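Munitz Simulated Demonstrations: Frequently Asked Questions

Last updated 10 February 2026

For people recording on the Vavcombe task set, and for people who have been handed the results and would like to know what they got.

What are we collecting?

Demonstrations. You drive a simulated arm through a task, the software logs what the arm did and what its cameras rendered, and a policy is later trained to do likewise. The policy will copy your good habits. It will also copy your habit of parking the gripper in midair while you reach for your coffee, so please stop the recording first.

How many do you need from me?

200 accepted episodes per task, split among whoever is on the rota. Accepted is the important word. Most new people throw away more than they keep on the first day, and their second day is usually much better.

What does the policy get to see?

Two rendered views, one from the gripper and one from outside, plus the joint positions. The gripper view is the one that decides most grasps, and it's the one people forget to look at. Keep it open on your second monitor. If the cup is off to one side between the fingers, you want to find out before closing them. 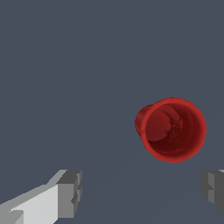
Approach slowly for the last stretch and correct sideways before you correct forward. A policy trained on operators who did both at once learns a sort of confident swerve, which we spent most of last spring getting rid of.

Why is the background so dull?

Gosden, our renderer setup, starts every task on a plain background. Textures, clutter and lighting changes are added when the episodes are replayed, so one recording can be rendered again in several different rooms. You get the gray. Some of us have come to find it restful.

The cup mesh looks rough. Should I report it?

Only if it changes how the cup behaves. Jagged rims and odd dents on the inside are known and are on a list. A cup that passes through a finger is also on a list, but a shorter one, and we'd like the episode number.

Can I keep an episode where I missed and tried again?

Yes, if the recovery is clean. Mark it "retry" and keep going. We want up to 12 of these per operator per task, so that the policy has seen what to do after a miss. Deliberate misses are easy to spot. They look like somebody pretending to trip.

What gets an episode rejected?

Any pause over 6 seconds, any joint limit warning, dropping the object and then declaring victory, or a wrong task label. The label is the usual culprit. Arboleda, the review tool, will flag the first two by itself and leave the others to a reviewer with a long memory.

Why do I have to check the outside view if the gripper view is so important?

The gripper view tells you very little about the rest of the arm. You can have a lovely approach at the fingertips and an elbow folded into a position no real arm should be asked to hold. Glance at the outside view before you begin and again before you save.

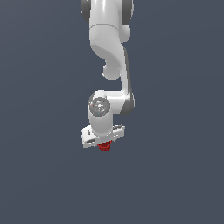 If the wrist has wound itself around to get to a comfortable angle, reset and start from the home pose. Untwisting it halfway through the episode just teaches the policy that twisting and untwisting is part of picking things up.

Do I need a fancy controller?

No. The six-axis puck on each desk is fine. A keyboard works too, in the sense that a canoe works for crossing a lake in February. Please don't mix devices within a batch, as the motions come out differently and we sort by device later.

Should I try to be fast?

Try to be boring. A steady episode of 11 seconds is worth more to us than a dazzling one that ends with a lunge. There is a leaderboard, and we regret it, and it will come down when somebody finds out where it is hosted.

Can I use the episodes for my own project?

Inside Munitz, yes. Export them from Arboleda with the version tag left on. Episodes recorded before the gripper offset was fixed carry the tag "old-offset", and mixing them with newer ones produces a policy that reaches for a spot just beside everything.

My question isn't answered.

Post it in the Vavcombe channel with the task name and episode number. "It did the thing again" has been received several times and is still under investigation.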